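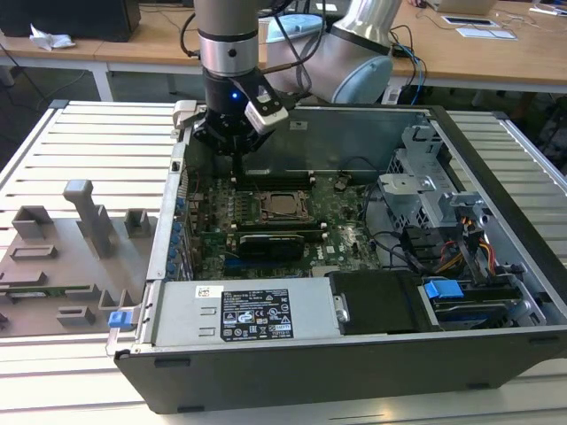
# Manutenção de computadores de mesa — Apontamentos da aula 4

**Tema:** abrir, reconhecer, desmontar e voltar a montar
**Docente:** Liesbeth Hermans
**Oficina:** sala 104, edifício Furnau

Estes apontamentos acompanham a aula prática e não substituem o manual do fabricante. Escrevi-os em português europeu, mas ponho o termo inglês entre parênteses quando é esse que se encontra nos manuais. Quem encontrar um erro, de técnica ou de língua, faça o favor de me dizer. A Oriana Insaurralde já corrigiu a versão anterior e agradeço-lhe muito.

## 1. Antes de tocar na máquina

1. Guardar o trabalho e desligar o computador pelo sistema operativo.
2. Desligar o interruptor da fonte, se existir, e retirar o cabo da tomada.
3. Retirar todos os outros cabos (monitor, rede, teclado).
4. Carregar no botão de ligar durante alguns segundos, com o cabo já fora da tomada. Assim se descarrega uma parte da energia que fica nos condensadores.
5. Colocar a pulseira antiestática e prendê-la ao metal sem pintura da caixa.

O passo 4 é esquecido com muita frequência. Não demora nada e peço que o façam sempre, mesmo quando a máquina está desligada desde a véspera.

A fonte de alimentação **não se abre** nesta disciplina. Os condensadores do lado primário podem manter uma tensão perigosa bastante tempo depois de se retirar o cabo. Uma fonte avariada troca-se inteira.

## 2. A placa-mãe e o que liga a ela

A placa-mãe (*motherboard*) distribui a alimentação e transporta os dados entre todos os componentes. Convém aprender a orientar-se nela a partir de um ponto fixo. Eu uso sempre o suporte do processador, porque é fácil de encontrar em qualquer modelo.

**Suporte do processador (*socket*).** Nos modelos do tipo LGA, os pinos estão no suporte e o processador tem apenas contactos planos. Nos modelos do tipo PGA é o contrário. No LGA, uma armação metálica segura o processador e uma alavanca faz a pressão. Um suporte LGA vazio é a parte mais frágil de toda a placa: um pino dobrado pode impedir o arranque, ou então desactivar só um canal de memória, e esta segunda avaria é mais difícil de diagnosticar. Não passar o dedo, nem pano, nem pincel.

**Ranhuras de memória.** Têm travas nas extremidades, às vezes só numa. O módulo tem um entalhe que não fica ao centro e por isso entra apenas numa posição. Se é preciso muita força, o módulo está ao contrário ou é de outra geração.

**Ranhuras de expansão.** Servem para placa gráfica, placa de rede, placa de som e outras. As cores variam de fabricante para fabricante e não devem ser usadas para identificar o tipo. Ver o comprimento, a posição do entalhe e o que está impresso na placa-mãe junto da ranhura.

**Pilha.** Quase sempre do modelo CR2032, de 3 V. Mantém o relógio e, nas placas mais antigas, também a configuração da BIOS. Se a data volta ao início cada vez que se desliga a ficha, começar por aqui.

## 3. Ordem da desmontagem

A ordem que segue serve para a maioria das caixas de torre:

- painel lateral;
- cabos de dados e de alimentação dos discos;
- placas de expansão;
- módulos de memória;
- dissipador e ventoinha;
- processador;
- fonte;
- placa-mãe.

Deitar a torre de lado, sobre uma superfície estável e com boa luz. Os parafusos não são todos iguais: os de rosca grossa (6-32) prendem normalmente a caixa, a fonte e os discos de 3,5 polegadas, e os de rosca fina (M3) prendem as unidades ópticas e os discos de 2,5 polegadas. Um parafuso 6-32 forçado num furo M3 estraga a rosca. Usem as caixinhas com divisórias que estão no armário Horkley.

### Retirar a placa gráfica

Tirar primeiro o parafuso do espelho metálico, depois abrir a trava no fim da ranhura e só então puxar a placa, direita, segurando pelas bordas. A trava partida é o estrago mais comum nesta oficina. Em caixas estreitas usa-se uma vareta de plástico para lhe chegar.

### Retirar o processador

A pasta térmica velha cola o processador ao dissipador. Se possível, trabalhar com a máquina ainda morna e rodar o dissipador um pouco para um lado e para o outro antes de o levantar. Nas placas PGA isto é muito importante, pois o processador pode sair agarrado, com os pinos tortos.

Limpar as duas superfícies com álcool isopropílico e um pano sem fios. Na montagem aplica-se pasta nova, uma gota do tamanho de um grão de arroz no centro.

## 4. Montagem e primeiro arranque

Monta-se pela ordem inversa. Antes de fechar, verificar os seguintes pontos:

| Verificação | Erro habitual |
|---|---|
| Conector principal de 24 pinos | Entrou só de um lado |
| Conector de alimentação do processador | Esquecido |
| Ventoinha do processador | Ligada à ficha de outra ventoinha |
| Memória | Trava não fechada |
| Painel frontal | Fios trocados |

Alguns fabricantes usam conectores próprios na fonte ou no painel frontal. Consultar o manual antes de encomendar uma fonte de substituição.

Se a máquina não arranca, reduzir ao mínimo: placa-mãe, processador com dissipador, um módulo de memória, fonte. Se ainda assim não há imagem nem sinal sonoro, trocar o módulo de ranhura. Só depois se suspeita da placa. A Annatjie Du Plessis, que deu esta cadeira antes de mim, chamava a isto «voltar à aldeia», e a expressão ficou entre os alunos.

## 5. Trabalho para a próxima aula

Trabalho em grupos de 2. Cada grupo escolhe uma máquina e entrega uma ficha com:

- tipo de suporte do processador e geração da memória;
- potência indicada na etiqueta da fonte;
- lista das ranhuras de expansão, livres e ocupadas;
- uma proposta de melhoria, com justificação do consumo.

Para a última alínea, considerem que o vosso conjunto gasta 195 W em carga e digam se a fonte escolhida tem margem suficiente. Mostrem as contas.

As fichas entregam-se ao Oratile Dlamini, na sala 103. Quem faltou à aula de segurança eléctrica tem de a recuperar antes de pegar em qualquer ferramenta.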